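Module 3, séance 2 : mise en service d'une cellule de manipulation bimanuelle
Polycopié rédigé par Serena Donati, relu par Hryhorii Kostiuk. Version du 6 février 2023.

## 3.1 Plan de travail et position de repos

La cellule Skondia comprend un torse humanoïde à deux bras, une table rectangulaire recouverte d'un tissu sarcelle et un paravent tressé placé derrière la table. Le paravent borne l'arrière-plan des caméras. Il se règle avant toute calibration et ne se déplace plus ensuite.

En position de repos, chaque main occupe un coin avant de la table, pouce dirigé vers l'intérieur. La consigne de repos est enregistrée sous le numéro 2092.
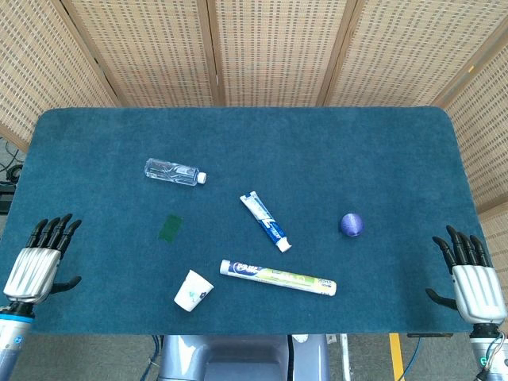 *Fig. 3.1. Mains aux coins avant, objets de test posés sur le tissu.*

Vérifications préalables :

- câbles bleus au sol dégagés de la base ;
- tissu tendu, sans pli sous les objets ;
- aucun objet dans le volume balayé par les pouces.

## 3.2 Jeu d'objets

Le jeu associe des géométries et des rigidités différentes : bouteille transparente couchée, gobelet en papier renversé, petite balle violette, tube de dentifrice et second tube plus long. La bouteille est le cas défavorable pour la segmentation, le tissu restant visible au travers. Le gobelet impose un effort de serrage réduit ; la valeur limite est fixée à 400 dans l'unité interne du contrôleur, contre 700 pour les tubes.

## 3.3 Contrôle de l'approche

1. Charger le profil 3628 et limiter la vitesse.
2. Amener la main gauche au-dessus du tissu, doigts allongés vers l'avant.
3. Suspendre le mouvement avant contact. Contrôler la flexion des quatre doigts et la hauteur du pouce : l'extrémité de celui-ci descend très près de la surface et fixe la garde minimale.
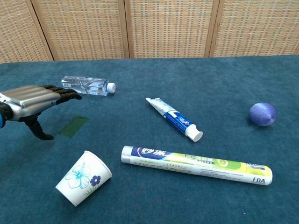 ## 3.4 Entretien des mains

Les rainures du carter de paume retiennent les fibres. Nettoyage au pinceau sec, hors tension, après chaque campagne. Contrôler le jeu des articulations du pouce et consigner l'écart par rapport au relevé de novembre (O. Polishchuk). Toute reprise de jeu annule la calibration : recommencer à partir du point 3.1.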